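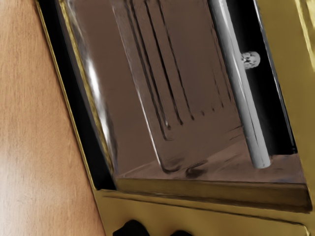 Von Sakda Phromma

Der Zug nach Grinutau fährt samstags nur alle zwei Stunden, und wer den frühen nimmt, ist lange vor dem Einlass da. Ich habe die Zeit in der Bäckerei gegenüber vom Bahnhof verbracht und bin dann zu Fuß zum Schulzentrum gegangen. Der Weg ist einfach, immer am Kanal entlang und hinter der Sporthalle links. Am Tor hing ein Zettel mit einem Pfeil und dem Wort Rastaso.

Rastaso ist die Robotik-AG der Oberstufe. Sie hatte zum offenen Arbeitstag eingeladen, ausdrücklich ohne Bühnenprogramm. Man durfte sich dazusetzen, zuschauen und Fragen stellen. Ich leite an meiner eigenen Schule eine ähnliche Gruppe, allerdings mit echten Fahrzeugen auf dem Fußboden, und wollte sehen, wie ein Jahr ohne Hardware aussieht. Die AG arbeitet in diesem Schuljahr nämlich vollständig in der Simulation. Der Arm, die Küche und alles, was auf dem Tisch steht, gibt es nur im Rechner.

Ankunft und erster Eindruck

Der Raum liegt im Erdgeschoss des Altbaus und war früher ein Sprachlabor. Die Kabelkanäle in den Tischen sind geblieben, die Kopfhörerhalter auch. Jacken kommen auf die Fensterbank, Getränke bleiben im Flur. An der Tafel stand die Aufgabenliste für den Tag, einiges davon bereits durchgestrichen, darunter "Reibung Scharnier" und "Licht von links". Eine Begrüßung gab es kaum. Eine Schülerin zeigte mir einen freien Stuhl und arbeitete weiter.

Benutzt wird eine Umgebung namens Clellent. Sie läuft auf den normalen Schulrechnern, wenn auch nicht auf allen gleich schnell. Die Gruppe lädt darin eine fertige Küchenszene, setzt Gegenstände hinein und lässt einen simulierten Arm mit Greifer daran arbeiten. Gesteuert wird zunächst von Hand, mit einem gewöhnlichen Gamecontroller. Die aufgezeichneten Fahrten dienen später als Vorlage für ein Programm, das die Bewegung allein ausführen soll.

Die Aufgabe dieses Halbjahres heißt auf der Tafel nur "Ofen". Gemeint ist ein kleiner Tischbackofen, und der Arm soll dessen Tür öffnen. Ich hatte mir etwas Größeres vorgestellt und habe nach einer halben Stunde verstanden, warum die Gruppe damit ein Halbjahr füllt. Der Greifer muss an der richtigen Stelle und im richtigen Winkel ankommen, und sobald er zieht, beschreibt die Tür einen Bogen, dem der Arm folgen muss. Zieht er gerade weiter, rutscht er ab oder schiebt das ganze Gerät über den Tisch. Beides habe ich im Laufe des Vormittags mehrmals gesehen.

Die Gruppe arbeitet zu zweit an einem Rechner. Einer steuert, der andere führt Protokoll. Nach jeder Fahrt wird der Versuch bewertet und mit einem Stichwort versehen: abgerutscht, zu hoch, Ofen verschoben, gut. Die Stichworte sind fest vorgegeben, freie Texte hatte man am Anfang zugelassen und dann wieder abgeschafft. Inzwischen liegen mehr als 700 Fahrten im gemeinsamen Ordner. Davon wird längst nicht alles verwendet. Eine Fahrt, bei der jemand zwischendurch gezögert hat, taugt als Vorlage wenig, auch wenn die Tür am Ende offen steht.

Neben dem Ofen liegen bei manchen Durchläufen noch andere Dinge auf dem Tisch, etwa ein Apfel oder eine gelbe Getränkedose mit der roten Aufschrift 加多宝. Für die Tür spielen sie keine Rolle. Das Programm soll lernen, sich davon nicht ablenken zu lassen, und deshalb wechselt die Anordnung. Beim Ofen selbst bleibt die Form gleich, während Standort und Drehung verändert werden.

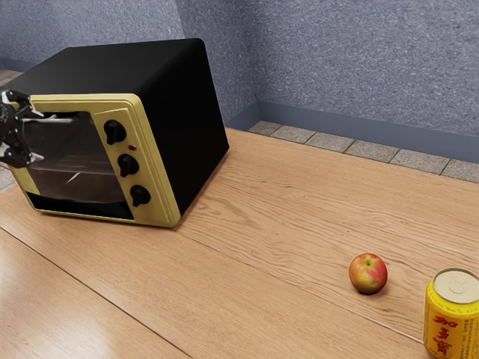

Am Steuerplatz

Gegen elf durfte ich selbst fahren. Der linke Stick bewegt den Arm in der Ebene, der rechte hebt, senkt und dreht, die Schultertasten öffnen und schließen den Greifer. Das klingt überschaubar. In der Praxis fehlt jedes Gefühl für Abstand, denn auf dem flachen Bildschirm lässt sich schlecht schätzen, ob der Finger schon vor der Kante ist oder noch ein Stück daneben. Meine ersten Versuche gingen ins Leere. Beim nächsten habe ich den Ofen bis an die Tischkante geschoben, und mein Protokollführer trug ohne Kommentar das passende Stichwort ein.

Man gewöhnt sich an, langsam zu fahren und zwischen den Ansichten zu wechseln. Die Übersicht zeigt Tisch, Ofen und Greifer zusammen und eignet sich für den Anfang der Bewegung. Für die letzten Zentimeter schalten die meisten auf eine nahe Ansicht um. Die ist schwer zu lesen, wenn man sie nicht kennt: Sie steht schräg, es spiegelt, und was oben und unten ist, muss man sich merken. Ein Schüler aus der elften Klasse hat dafür eine einfache Regel. Er sucht zuerst die Holzfläche und orientiert sich von dort aus am Rand des Ofens.

Die Spiegelungen waren überhaupt ein Thema. Glas und Metall glänzen in Clellent recht stark, und das Programm hält helle Streifen gelegentlich für Kanten. An einem Rechner wurde deshalb den ganzen Vormittag nur mit dem Licht gearbeitet. Die beiden dort haben Lampen versetzt, die gleiche Fahrt noch einmal abgespielt, verglichen und den Wert notiert. Aufregend ist das nicht anzusehen, aber es war die Arbeit, über die in der Pause am meisten gesprochen wurde.

Pause im Flur

Mittags gab es Suppe aus der Schulküche. Am Stehtisch lag die Mappe mit den Unterlagen der Firma Kubíček, einem Maschinenbaubetrieb aus dem Nachbarort, der der AG zwei ausgemusterte Rechner mit brauchbaren Grafikkarten überlassen hat. Ohne sie würde eine Trainingsnacht bis weit in den nächsten Schultag dauern. Der Betrieb nimmt im Mai auch eine kleine Gruppe für ein paar Tage in die Werkhalle mit, damit sie einmal einen wirklichen Arm sieht.

Ich habe nach den Kosten gefragt, weil das an meiner Schule immer die erste Frage ist. Der Jahresbeitrag liegt bei 50 Euro und deckt vor allem die Fahrten und das Essen an solchen Samstagen. Die Controller haben die Jugendlichen von zu Hause mitgebracht. Einer davon hat einen ausgeleierten Stick, und seine Fahrten erkennt man in den Aufzeichnungen am leichten Zug nach rechts. Sie werden vor dem Training aussortiert.

Der Nachmittag mit dem gelernten Programm

Nach dem Essen wurde das Programm der Vorwoche gestartet, diesmal ohne Controller. Der Raum wurde etwas voller, ein paar Eltern kamen dazu. Der Arm fuhr los, hielt vor dem Ofen an, korrigierte ein Stück nach unten und griff daneben. Beim zweiten Start bekam er die Tür zu fassen und öffnete sie bis zur Hälfte. Dann ließ er los. Das wurde notiert wie alles andere auch.

Interessanter fand ich die Auswertung danach. Die Gruppe ist die Aufzeichnung Bild für Bild durchgegangen und hat nach der Stelle gesucht, an der die Bewegung von den Vorlagen abweicht. 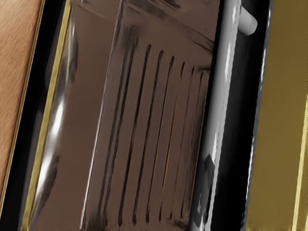 Das dauerte fast eine Stunde, und es wurde dabei wenig geraten. Wer eine Vermutung hatte, musste den Zeitpunkt nennen, und dann wurde dort nachgesehen. Am Ende blieben eine zu frühe Drehung des Handgelenks und eine Greifkraft, die beim Ziehen nachlässt. Für das Handgelenk fehlen wahrscheinlich passende Vorlagen mit stark gedrehtem Ofen. Zwei Schülerinnen haben sich bereit erklärt, solche Fahrten in der kommenden Woche aufzunehmen. Die Greifkraft ist ein Wert in einer Konfigurationsdatei und war schnell geändert, der neue Lauf aber erst für die Nacht vorgesehen.

Für meine eigene Gruppe habe ich die festen Stichworte mitgenommen. Bei uns schreibt jeder auf, was ihm gerade einfällt, und hinterher findet man nichts wieder. Auch das Arbeiten zu zweit mit getrennten Rollen will ich ausprobieren. Auf die Fahrzeuge möchte ich trotzdem nicht verzichten, zumal die Jüngeren bei uns gern schrauben und mit einem reinen Bildschirmjahr wohl nicht zu halten wären.

Wer die AG besuchen möchte, sollte sich vorher über das Sekretariat des Schulzentrums anmelden. Der Raum ist klein, und mehr als eine Handvoll Gäste passt neben den Rechnern nicht hinein. Festes Schuhwerk oder dergleichen braucht man nicht, einen eigenen Controller darf man mitbringen. Der letzte günstige Zug zurück fährt am späten Nachmittag, ich habe ihn knapp erreicht.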